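How a gripper gets its check-up
Jumby Kids: Machines at Work

A gripper is the hand of a robot. Some grippers are also made for people to hold, so that a person can show a robot how a job is done.

Most small grippers have two fingers. They close together like tweezers. For cloth, the tips must meet evenly. If one tip sits too high, thin fabric slides out.

Lwazi Kekana looks after the grippers at Drerow. Each check takes about 30 minutes and goes in this order:

Wipe the fingers with a dry cloth.
Test each screw with a small screwdriver. Snug is enough.
Open and close the fingers slowly and listen for scraping.
Pick up a piece of thin fabric and hold it.

Worn fingertips are replaced as a pair, so both sides have the same grip. 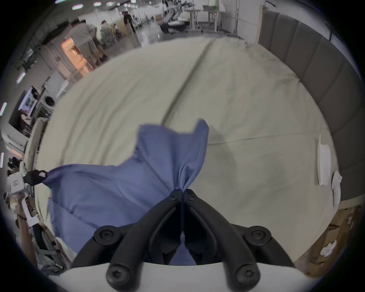

Two grippers holding a blue cloth. Look for the small screw head on each fingertip of the nearer one.

The result is written in the logbook, next to the gripper's number. Gripper 34 is next in line.

Word to know
Calibrate: to adjust a tool so that it measures or moves correctly.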